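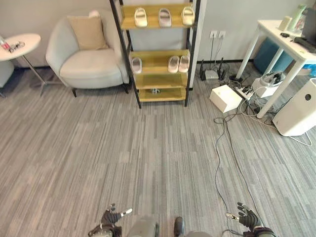
Inicio > Mobiliario de oficina > Zonas de descanso > Conjunto Hondon

Conjunto Hondon para zonas de descanso

Tiempo de lectura: 3 minutos

Hondon es un conjunto de butaca, mesa auxiliar y zapatero pensado para rincones de oficina, salas de espera y entradas donde el personal se cambia de calzado. Las piezas se venden juntas o por separado. El cojín cuadrado beige va incluido con la butaca.

Butaca

Tapizado blanco, respaldo curvo que envuelve por los lados, brazos redondeados y asiento mullido. Las patas son oscuras y se estrechan hacia el suelo. El asiento no se desenfunda. Se limpia con un paño húmedo y jabón neutro, sin frotar en las costuras. La funda del cojín sí se quita y admite lavado a 40 grados.

La butaca se entrega con las patas sin montar, en una bolsa sujeta bajo el asiento. Se enroscan a mano. Conviene volver a apretarlas al cabo de un mes de uso, sobre todo si se arrastra el mueble con frecuencia.

Mesa auxiliar

Tablero redondo blanco sobre un pie central metálico fino, de color plata, con base baja. Es una mesa pequeña: sirve para una botella, unas gafas, un teléfono o una taza, y no está hecha para trabajar con portátil. Peso máximo recomendado sobre el tablero: 14 kg, repartidos. No sentarse encima.

El pie lleva un único tornillo central. Si la mesa baila, lo primero es comprobar ese tornillo y después el suelo.

Zapatero

Estructura metálica negra y baldas de madera en tono amarillo oliva. Es un mueble alto y abierto que se coloca contra la pared. Las zapatillas abiertas sin talón se guardan bien con la puntera hacia fuera, una al lado de otra. Para botas altas hay que retirar una balda.

El anclaje a la pared es obligatorio en oficinas y locales abiertos al público. La escuadra viene en la caja; los tacos no, porque dependen del tipo de tabique. En pladur recomendamos taco metálico de expansión.

Las baldas se limpian en seco. Si el calzado llega mojado, hay que poner una bandeja debajo – la madera lleva barniz al agua y los cercos no salen.

Sobre qué suelo colocarlo

Las tres piezas funcionan bien sobre moqueta de pelo corto. En moqueta de pelo largo la mesa pierde estabilidad. Para tarima o suelo vinílico hay un juego de fieltros adhesivos, referencia Cimis 23, que se pide aparte. No se deben usar fieltros en la base del zapatero.

Acabados

La butaca se fabrica también en gris claro, con el mismo cojín. La mesa solo existe en blanco. El zapatero en negro y oliva es el acabado estándar; el acabado Ignacio, con baldas de tono natural, se sirve bajo pedido y no admite devolución.

Precio y entrega

Conjunto completo: 1.086 euros, IVA incluido. El precio de las piezas sueltas se facilita en el presupuesto. Los pedidos salen del almacén de Sornonano en 14 días laborables. La entrega es a pie de calle; la subida a planta y el montaje se contratan al hacer el pedido y no pueden añadirse el mismo día.

El zapatero viaja en una caja aparte y puede llegar después que el resto. Revise los cantos de las baldas antes de firmar el albarán. Los golpes comunicados más tarde se tramitan como reparación, con cargo al cliente.

Repuestos

Hay patas, cojines y baldas sueltas para todos los conjuntos vendidos desde mayo. Para los anteriores, consulte antes la medida de la rosca, que cambió – las patas antiguas no encajan en la butaca actual.

Ficha actualizada el 05/06/2018.

Utilizamos cookies propias y de terceros para mejorar la navegación. Si continúa navegando, consideramos que acepta su uso.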